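Stenbridge stitchers put in the hours

24 Feb 2019 | 16 shares | 0 comments

We use cookies to improve your visit. OK

Closing a small cut neatly is harder than it looks, as anyone who has ever hemmed their own trousers will know. The suturing course at Estside wrapped up in February with 19 trainees, 101 hours of bench practice and a noticeable run on the biscuits.
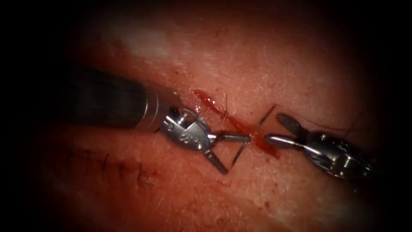
Marks went to even spacing and tidy edges. Speed earned nothing, which came as a blow to those who had been practising for it. The course fee was $450 – tea included, parking very much not.

Organisers say the next intake will be held in the larger room, where the heating works. Enrolments are open at the Stenbridge front desk, during the hours when someone is at it.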